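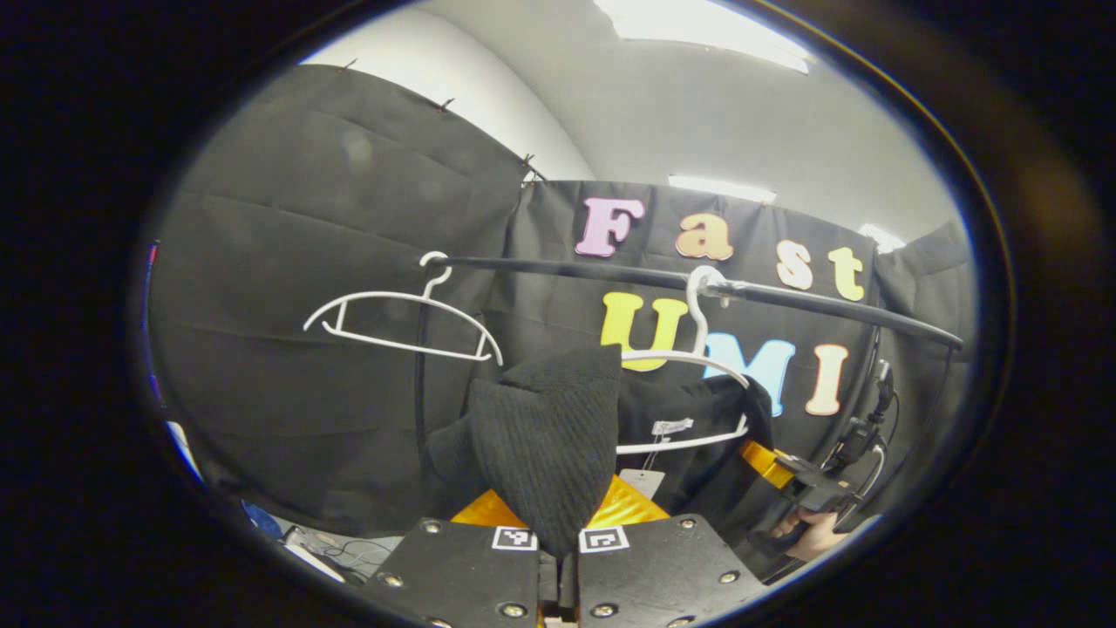
Figura 1. Peça preta em malha canelada e barra de pendurar, com fundo de tecido preto.

3. Deformação por peso próprio em malhas caneladas

3.1. Material e condicionamento

O canelado distingue-se do jersey simples pela alternância de colunas de malha direita e de malha avessa, que se recolhem lateralmente na ausência de carga. Sob tração vertical, a largura diminui e o comprimento aumenta, com uma componente elástica que se recupera em pouco tempo e uma componente residual cuja dimensão depende da fibra, da torção do fio e do comprimento de laçada. A literatura sobre conforto e vestibilidade trata sobretudo da primeira. A segunda interessa ao armazenamento de longa duração, em loja ou em arquivo têxtil, e é dela que nos ocupamos nesta secção.

O lote de ensaio compreende 60 camisolas de um único modelo, tricotadas na unidade de Devau com fio cardado de dois cabos. O fio provém da fiação Virág e foi entregue em duas partidas, identificadas ao longo do texto como partida A e partida B. As duas partidas têm a mesma composição nominal, mas diferem no teor de óleo residual à saída da fiação – diferença que o fornecedor considera dentro da tolerância e que optámos por manter como fator do ensaio. Antes de qualquer medição, todas as peças foram lavadas uma vez, secas na horizontal e mantidas na sala de condicionamento até estabilização da massa.

As marcas de referência foram cosidas à mão com linha de poliéster, na orla inferior do decote, na linha das axilas e acima do punho da cintura. Evitou-se a marcação a tinta, que em ensaios preliminares enrijecia localmente a coluna de malha. O comprimento entre marcas foi lido com a peça pousada, sem tensão aplicada, por dois operadores independentes.

3.2. Suspensão

As peças foram distribuídas por dois tipos de suporte. O primeiro é um cabide de ombros estreitos, de uso corrente no retalho; o segundo, designado por suporte Gremetow, tem ombros largos e uma travessa inferior sobre a qual assenta parte do corpo da camisola. Um terceiro grupo, de controlo, permaneceu dobrado em prateleira. A permanência foi de 30 dias em cada condição, com leituras intermédias limitadas à linha das axilas para não perturbar a posição da malha sobre o ombro.

A sala de Cudthorpe, onde decorreu esta fase, não dispõe de regulação fina da humidade. O registo mostra uma subida durante o mês de setembro, coincidente com a avaria de um desumidificador. Os valores desse período foram conservados na análise e assinalados nas tabelas, uma vez que afetaram por igual os três grupos.

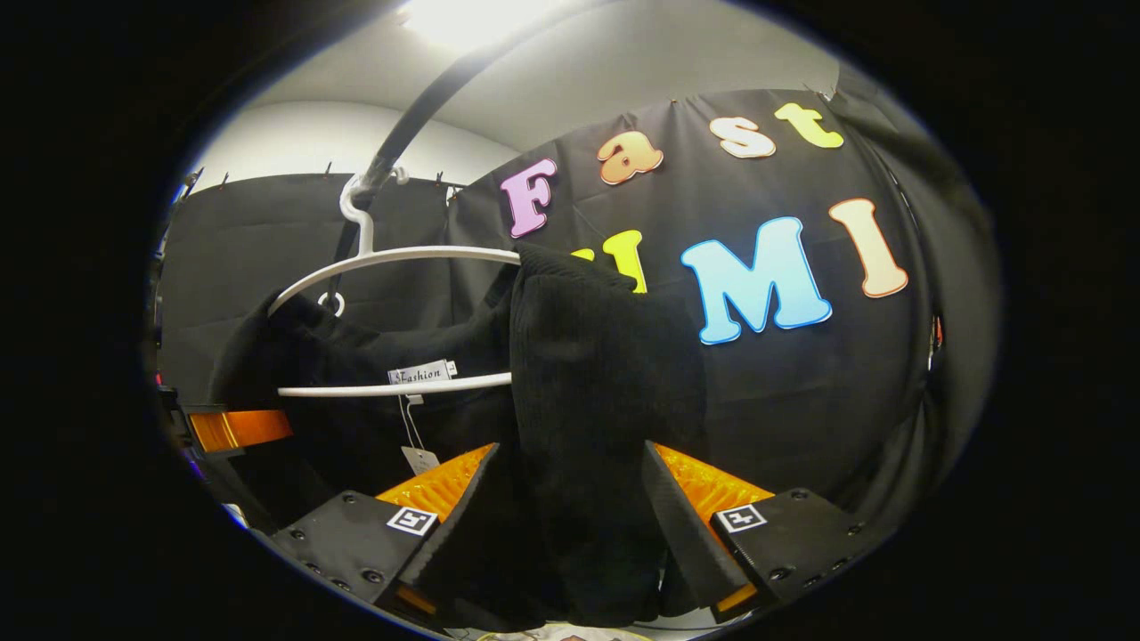 A distribuição de carga no cabide estreito é desigual. As colunas situadas sob a extremidade do ombro suportam a manga e uma fração do corpo, ao passo que as colunas centrais da frente recebem carga apenas através do decote. Daí resulta um alongamento maior junto às costuras laterais e uma orla inferior ligeiramente arqueada, visível já nas primeiras leituras. No suporte Gremetow o arqueamento é menor, mas surge um vinco transversal à altura da travessa, que a lavagem posterior nem sempre elimina.

3.3. Recuperação

Terminada a suspensão, as peças foram pousadas na horizontal e medidas de novo. No cabide estreito, 19 camisolas conservaram um alongamento residual acima do limite de aceitação definido no protocolo interno; a maior parte pertence à partida B. O grupo de controlo não apresentou nenhum caso. Uma sequência complementar de 300 ciclos de extensão em dinamómetro, realizada sobre provetes cortados de peças não suspensas, reproduziu a ordenação entre partidas, embora com valores absolutos inferiores.

A interpretação mais direta atribui a diferença ao atrito entre fibras. Um teor de óleo mais elevado facilita o deslizamento nos pontos de cruzamento da laçada e permite que a malha se reorganize sob uma carga baixa e prolongada – mecanismo que o ensaio cíclico, de curta duração, capta apenas em parte. Os dados disponíveis não permitem excluir uma contribuição da torção, que não foi medida na partida A. Também ficou por avaliar o efeito da costura do ombro, executada com fita de reforço em todas as peças do lote. A comparação com um modelo sem fita exigiria nova produção em Devau e será tratada em separado.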